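Slide 6. Packing the market table

Move on from the Grilness numbers here. We took 400 sachets to the October market and brought 97 home, so the table did its job. Say that once and leave it.

Prevholm supplied the cotton and the cord. If someone asks about price, tell them it's on the handout.
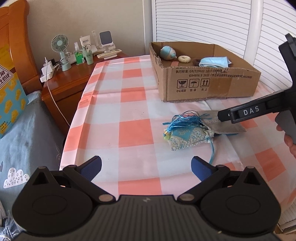
Table covers come next. At Skerivstead we used plain white for the first two markets and the pale sachets vanished on it. A check is easier to work with. The coral gingham does well under a white pouch with a blue floral scroll, and the turquoise panel and bright blue tassel stand out from the other side of the aisle. Mention the fold at the side of the table — pull it tight before anything goes down.

Tassels: comb them out last, after the beads are straight. Ask who has shipped tassels flat. Essien wraps each one in tissue, and we now do the same for orders over 40.

Pause for questions, then slide 7, storage and lavender refills.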